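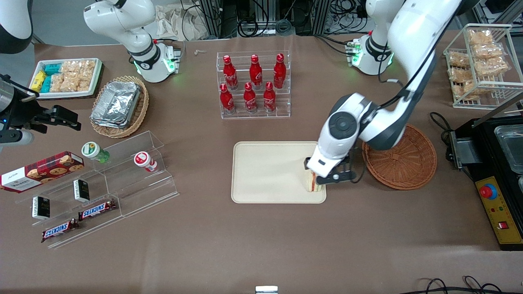

*Trakeck two-arm snack counter kit, left gripper holding a sandwich on the tray.*

# Acceptance checklist – Trakeck counter kit, trial at Frota

Inspection was on Saturday, before opening. Marks: OK / Fix / Open. My comments are under the points where a mark alone does not say enough.

## A. Power and stopping

- [x] Emergency stop can be reached from the staff side – OK
- [x] Both arms stop when the button is pressed – OK, tested 5 times, from different arm positions
- [ ] Cables fixed along the table edge – **Fix**

Comment: there are black cables on the tabletop in the corner near the controls. The Trakeck manual asks for clips. We did not receive clips in the delivery, please send.

- [x] Restart needs a second action from staff – OK

## B. Grippers and food contact

- [x] Fingers have no sharp edge or loose part – OK
- [x] Sandwich is put on the tray without opening the bread – OK
- [ ] Cleaning instruction for the fingers – **Open**

Comment: the manual says "wipe after use", but it does not say with which product. For unwrapped food this is not enough for me. I asked Ivosent, who sells the kit here, for a written instruction.

## C. Displays and reach

- [x] Stepped acrylic displays do not slide when touched – OK
- [x] Left arm can reach all steps – OK
- [ ] Right arm can reach all steps – **Fix**, the lowest step is on its limit
- [ ] Round containers secured against rolling – **Fix**

Comment: containers lying on their side need a small stopper or should stand up. The bars and the small black boxes are fine as they are. The clear plastic gives reflections, so please check recognition again with the evening lights on.

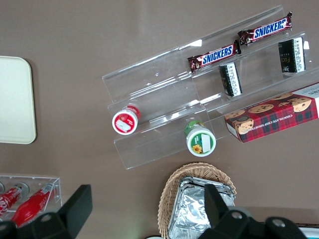

Ivosent answered on this section that the stoppers are part of the Meteo accessory set, which is ordered separately, and that the reflections can be reduced with a matte film on the shelves. They would prefer that we try the film first, before anything is changed in the software.

I accept the film as a test. I do not accept that the stoppers cost extra, the offer says "complete display set".

## D. Running test

- [x] 200 pick cycles without staff help – **Fix**, see comment

Comment: the box is ticked only for "test done". The arm stopped at cycle 141 with a grip error and had to be released by hand. After this it finished the rest. The log file is sent to Trakeck.

- [x] Error message is readable from 2 meters – OK

## Result

Not accepted yet. Points A (cables), B (cleaning) and D must be closed before guests order from the counter. Section C can follow in November.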